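Dreltum DS-20 Drawer Slide, Side Mount

Item no. 1689
Sold in pairs (left and right)
Maker: Dreltum, Stokau works

The DS-20 is a side-mount slide for light and medium drawers in bedroom, hall and office furniture. It replaces wood runners and most older roller slides without changes to the drawer box, provided there is enough clearance on each side. The slide is zinc-plated steel with a nylon roller at each end.

Specifications
Length: 20 in
Load rating: 117 lb per pair, measured at full width
Travel: three-quarter extension
Stop: lift-out, front
Finish: zinc or white
Screws: included, 10 per pair

Fitting
Remove the old runners and fill any stripped holes before marking new ones. Set the cabinet member level and flush with the inside edge of the front rail. Fit the drawer member along the bottom edge of the drawer side. Check both sides for square before driving the last screws. A drawer that binds at the back is usually out of parallel - loosen the rear screws, close the drawer, and tighten again.

Do not oil the rollers. Wipe the track with a dry cloth when dust builds up. 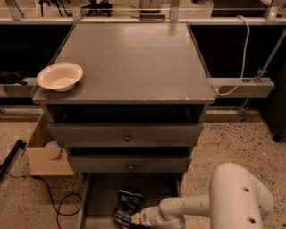

Gray chest of drawers with round metal knobs, upper and middle drawers pulled out.

Related items
Petersen rear bracket, for face-frame cabinets
Trarkside spacer strip, white
DS-20 replacement roller, single

Pairs ship from stock. Cut lengths are made to order from March and can't be returned.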